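Visari Opens Kitchen Table Days in Dilden

DILDEN, May 2, 2026 – Visari is delighted to open Kitchen Table Days, a free program on setting, sorting and clearing the family table. The first round has room for 112 households, and sign-up starts today!

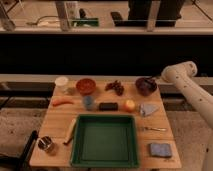

Green tray, bowls, fruit and cloth on the table.

Everyone starts with ordinary things: a carrot, an apple, a bunch of grapes, a knife, a couple of bowls. People pick their own order, talk it over and try again (the talking is half the fun). Godinho Hall hosts the sessions through September, and Kirkine is printing 900 take-home guides.
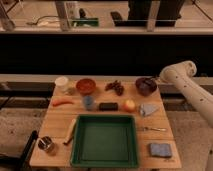

How to Join

Sign up at the Visari front desk in Dilden. Children are welcome with an adult.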